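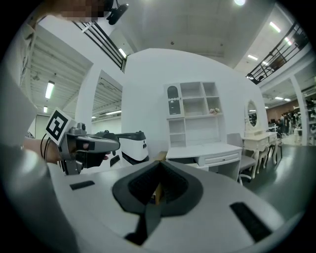 Dünne schwarze Bänder am Handgelenk

Der Bus nach Hedside fuhr um zwei. Oder war gefahren. Eluned Prosser rannte trotzdem, Mantel offen, den Brief in der Faust. 162 Stufen bis runter zum Hafen, sie hatte sie als Kind gezählt, jeden September neu.

Unten Zineb. Zineb Metwally, mit einer Tüte von Flavora unterm Arm und nassen Schuhen.

»Du bist spät.«

»Ich weiss.«

»Er ist weg. Ifans hat ihn mitgenomen, auf der Liltutine.«

Eluned setzte sich auf den Poller. Kein Atem mehr. Der Brief war von ihrer Mutter, nie abgeschickt, hinten in der Schublade, unter den Servietten.
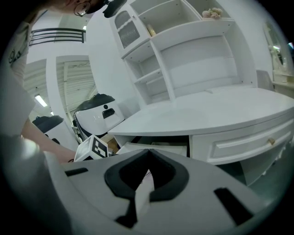
Zwei: Die Überfahrt

Wind. Diesel. Zineb hatte ein Boot aufgetrieben, fragte man besser nicht wo. 222 Pfund, bar, nicht zurück zu kriegen.

»Und wenn er ihn garnicht lesen will?«

Eluned hielt den Umschlag unter der Jacke fest. Drüben ging ein Licht an.

»Dann les ich ihn vor.«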